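Taller de dirección cinematográfica
Apuntes de la sesión 6: el ayudante de dirección y el plan de rodaje
Profesora: Atieno Mussa
Versión revisada, 15 de marzo de 2025

Antes de empezar

Se da por leído el guion de «Surnstead», el que usamos todo el curso. Quien no lo haya leído puede seguir la sesión, pero se perderá los chistes, que son pocos y casi todos a costa del personaje del notario.

1. Qué hace un ayudante de dirección

La respuesta corta: decir la hora en voz alta sin que le odien. La larga ocupa el resto del documento.

El primer ayudante desglosa el guion, propone el plan de rodaje y lleva el ritmo del set. No decide dónde va la cámara ni opina sobre la interpretación, aunque a mitad de la segunda semana tendrá opiniones muy formadas sobre ambas cosas. El segundo prepara la orden de rodaje del día siguiente, cita a los actores y se entera antes que los demás de que uno de ellos ha perdido el tren.

En producciones pequeñas las dos personas son la misma, y además conduce la furgoneta.

2. El desglose

Se lee el guion con lápiz, una secuencia cada vez, y se anota lo que cuesta dinero o tiempo: personajes, figuración, atrezo, vestuario con continuidad, vehículos, animales, efectos, sonido en directo. Un adjetivo puede salir carísimo. «Entra en un salón abarrotado» son cinco palabras para el guionista y una jornada entera de figuración para ustedes.

Las páginas se miden en octavos. Una página, ocho octavos; media, cuatro. La medida es antigua y discutible, y la usa todo el mundo. Cuidado con los octavos mentirosos: en «Surnstead», la secuencia del incendio ocupa 2 octavos y fue, con diferencia, la más larga de rodar. La conversación en la cocina ocupa cinco páginas y se hizo en una tarde.

3. Ordenar el plan

Casi nunca se rueda en orden cronológico. Se agrupa por este orden de prioridad, que admite excepciones y broncas:

a) Localización. Mudarse es lo más caro que se puede hacer sin romper nada.
b) Disponibilidad de actores. Quien tenga función de teatro por la noche manda más que el director.
c) Día o noche. Entre una noche y la mañana siguiente hay que respetar el descanso, también el de los que dicen que no están cansados.
d) Interior o exterior. Conviene guardar siempre un interior como refugio por si llueve.
e) Dificultad dramática. La escena de la ruptura no va el primer día, cuando los dos protagonistas aún se tratan de usted.

4. Un caso: «Makokha»

Mi primer largo como ayudante se rodó en octubre entre Mutstead y Rarnden, dos pueblos que en el mapa parecen vecinos y que comparten una carretera con ideas propias. Yo había previsto 20 jornadas y un total de 306 planos. El director aprobó el plan sin leerlo – lo supe después, cuando preguntó en qué pueblo estábamos.

Puse el molino de Rarnden al principio porque era lo más vistoso. Error. El equipo no se conocía, el foquista y el operador hablaban idiomas profesionales distintos, y perdimos casi 2 jornadas en un decorado que pedía rodaje. Si hoy repitiera aquel plan, empezaría por los interiores de Mutstead, planos cortos, dos actores y poca luz que mover.

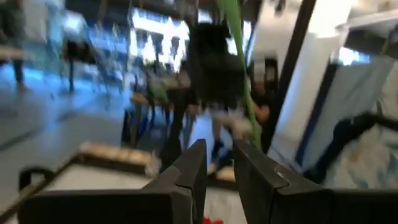 También aprendí a no poner la comida a la hora en que el sol hace lo que el director de fotografía lleva esperando toda la mañana. El sol no se negocia. La comida, un poco.

5. La orden de rodaje

Una hoja, dos a lo sumo. Debe llevar hora de citación por departamento, dirección exacta de la localización, hospital más cercano, secuencias en orden, previsión del tiempo y un teléfono al que alguien conteste. Se envía la tarde anterior. Si se cambia después, se cambia también el color del encabezado, para que no circulen tres versiones con igual aspecto de verdad.

No escriban bromas en la orden. La mía sobre el notario llegó al actor que hacía de notario.

6. Ejercicio

Desglosen las secuencias 14 a 22 de «Surnstead» y propongan un plan con una sola localización de refugio. Indiquen qué secuencia sacrificarían si se perdiera una mañana y expliquen la elección en un párrafo. No vale sacrificar la del perro: ya lo intentó el grupo del año pasado y el final dejó de entenderse.

Entrega en papel, al comienzo de la sesión 7. Las tablas, legibles a la distancia de un brazo.

Lecturas para la próxima: el segundo tratamiento de «Makokha» (en la carpeta del curso) y sus partes de rodaje, con mis tachones.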